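How Three Local News Sites Cover Civil Lawsuits
Student project report, Media and Society

When we started this project we thought we would simply read a great many articles and the answer would more or less jump out at us, and we are a little embarrassed to say how long we believed that! Our question was how news sites write about a person who has been sued before any court has decided anything.

We read 171 articles from three sites, covering the towns of Ulent, Trernetberg and Haneo. Most ran between 200 and 900 words.

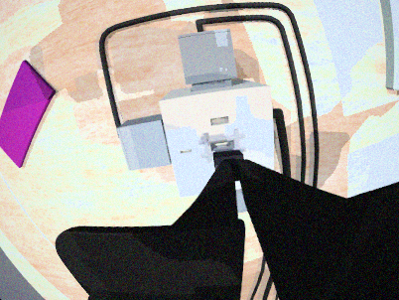 Figure 1. White box with black cables, seen from above (computer rendering).

The word "alleged" appeared in nearly every article, though often only once, and in the Trernetberg stories it tended to sit far below the headline. Replies from the person being sued usually came near the end. The Haneo site was the most careful, and we grew quite fond of its plain, patient court pages.

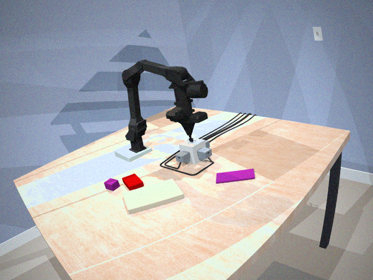 Figure 2. Black robot arm with its tip touching the top of a light gray cube (computer rendering).

We disagreed for a good while about how to count quotes from lawyers (are they the person's own words, or something else?), and in the end we gave them a separate column. With another term we would have liked to look at corrections too, and at what the sites printed once a case was settled.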